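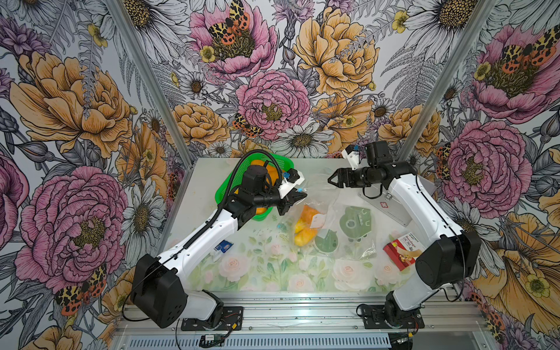 Issue 50

So I finally moved our phones over to an answering service, and a few of you have been asking how it went, so settle in because I have a lot to say about hold music.

Quick background for anyone new. I run a small mail-order business (sewing patterns, mostly, plus the odd kit around the holidays) out of two rooms above a bakery in Drunton. There are 4 of us on a good day. Until this winter, whoever was closest to the phone picked it up, which meant whoever was closest to the phone never finished anything. I once cut the same sleeve pattern three times in one morning. People call about sizes, they call about postage, they call to tell me about a coat their grandmother made, and I love those calls, I really do, but the orders don't pack themselves!

I looked at two companies. The first was Vorkness, which is the big one around here, and they have a lovely website and a sales team who called me back within nine minutes of my filling in the form. Very impressive. Then they called again after lunch, and again the next morning, and by the end of that week I was hiding from my own phone even more than before. Their smallest plan was also built for somebody much bigger than me. I asked what happened if I used only half the minutes and the answer was, more or less, that I would have paid for the other half.

The second was Zunent, who I found on a flyer in the bakery window. Much smaller outfit. The person I spoke to asked me what my customers usually want, and then was quiet while I told her. I talked for ages. She typed the whole time (I could hear it) and at the end she read back a list of my own ten most common questions, worded better than I had said them. I signed up in February.

Setting it up was more work than I expected. They want a script, and I had never written down how we answer the phone, so I sat on the floor one evening and tried. My first version was four pages long. It had a paragraph on interfacing. They sent it back, very politely, with most of it crossed out and a note saying that the operators needed the greeting, the shipping times, the returns rule and a clear idea of when to take a message. Fair enough! The final version fits on one side of paper and I have since taped a copy next to our own phone, where it has been more use than I care to admit.

The first two weeks were bumpy. Somebody told a customer that we ship to Canada, and we don't. Somebody else spelled my shop name with a K, and I got a message that said only "lady called re: trousers, will call back." I never did find out who she was. If you are reading this, trousers lady, I'm sorry, please call again.

But it settled down. I sent over corrections every evening – short ones, they asked for short ones – and by the end of the month the messages were coming through with a name, a number, the order reference and what the person wanted. Now I do my call-backs in one go at 4 in the afternoon with a cup of tea, and I am so much nicer on the phone than I used to be. Customers have noticed. One of them asked if I'd been on vacation.

What about the cost? I'm not going to put my whole bill on here, but I pay for a block of minutes and roll over what I don't use, and so far I have rolled over a bit each time. Ask about rolling over before you sign anything. Ask too what counts as a call. With some companies a wrong number is a call, and my number is one digit off from a pizza place, so that mattered to me quite a lot.

The other thing I'd ask for is a test line. Zunent gave me one ending in 1337, which my nephew thinks is the funniest thing that has ever happened, and I used it to ring up pretending to be a customer. I did a voice. The operator was very patient with the voice.

I haven't tried them for outgoing calls yet. They do offer it, and I have nearly 50 wholesale shops I ought to be checking in with before the fall catalog, but I feel a bit funny about someone else doing that part. Those shops know me. If you've handed that kind of call over to somebody, leave me a comment and tell me how your customers took it.

Next time I'll be back to fabric, including the corduroy I promised. It's still in the box.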